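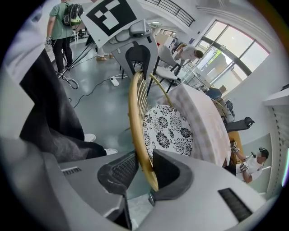

So the furnace thing is finally sorted, and I promised a few of you I'd write it up.

Quick recap if you missed the whining in March: our upstairs bedrooms never got properly warm last winter. The heat would kick on, run for 9 minutes, quit, then start all over again. I'd already swapped the thermostat and bled an entire weekend into reading forums (never again). My sister kept saying "just get a bigger furnace," and I came pretty close to doing it!

Then I called Pondley Heating, mostly on price, and they sent out Anika Mbeki. She spent most of her visit in the basement with a flashlight and a little pressure gauge. Her verdict was that the furnace is fine, and if anything it's a bit big for the house. The return duct is way too small, so the poor thing overheats and shuts itself off. Whoever finished the basement had squeezed it down to get around a beam. Grr.

The fix was a second return in the upstairs hallway plus a wider filter slot. It came to $604, and I'd been quoted a whole lot more than that for a new unit. I also had 17 vents to vacuum out, which was my job, and I found a Lego head in one of them.

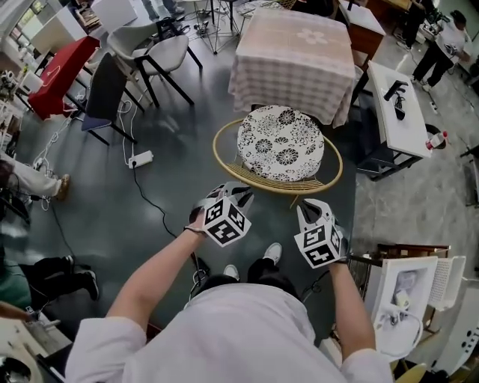
Round chair, checkered tablecloth.

We won't know for sure until it gets cold, obviously. But the fan is already quieter with the AC running, and the back bedroom feels like part of the house again. Next up is the attic hatch, which leaks air like crazy. If you've used one of those zip-up insulated covers, tell me if it's worth the money!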